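The Skin Trade

There is a drawer in my kitchen that once held takeout menus and now holds skin. Three slabs of it, each wrapped in a dish towel because the instructions said to keep the surface clean. My sister-in-law opened it in December looking for a corkscrew and has not brought up the subject since.

I came to suture pads the way most people come to sourdough, through a wish to be good at something with my hands and a total ignorance of how long that takes. The evening course in Tresthorpe ran for 14 weeks in a room over a veterinary supply store. I had signed up to write about it. By the second week I had stopped taking notes and was hunched over my pad like everybody else, swearing quietly at a needle.

The pads come from a small firm called Plavby, which pours them in batches and sells them in a shade the catalog calls Bai. It is the color of a person who has never been outdoors. You can get darker ones, and a version with a layer of yellow fat underneath that people either love or can't be in the room with. The basic pad costs $27. The one with fake blood in it costs a good deal more, and you also have to explain your countertop.

I had assumed the blood was for show. Our instructor, a retired operating room nurse with no patience for theater, told us it was there to be annoying. A clean cut in clean silicone is a drawing exercise. Add a little red and the edges smear, the thread goes slick, and you lose sight of the exact spot you were so sure about a second ago.

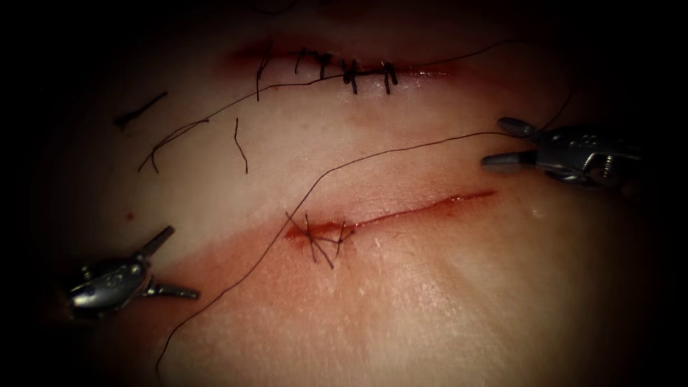
The stitch everyone learns first is the simple interrupted. You go in on one side, come out on the other, tie it, cut it, and start again a little farther along. Each one stands on its own, so if one lets go the rest can carry on without it, a principle I wish applied to more of my arrangements. Beginners cut the tails too short because it looks neater. Then the knot opens, and they learn to live with whiskers.

Spacing is where vanity comes in. My first row looked like a fence put up by two neighbors who weren't speaking. The instructor studied it for some time and said the patient would probably live but would want to wear long sleeves.

Then there is the thread. It gets everywhere – under the stitch you just made, over the one you're about to make, around the button of your cuff. I was told to pull it through slowly and keep the long end out of my way, advice on a par with telling a person to relax.

I kept a tally on the back of the course handout, in the spirit of the thing. By the last session I had tied 716 knots, of which I would let perhaps 263 near a relative. The graduation exercise was a single long cut, closed end to end on a fresh pad, using a curved needle from the Tendel kit we had all been made to buy. Mine puckered at one corner. The nurse ran a gloved thumb down it, said "Hm," and signed my sheet.

The pad is in the drawer with the others. The corkscrew, for anyone who needs it, is now next to the stove.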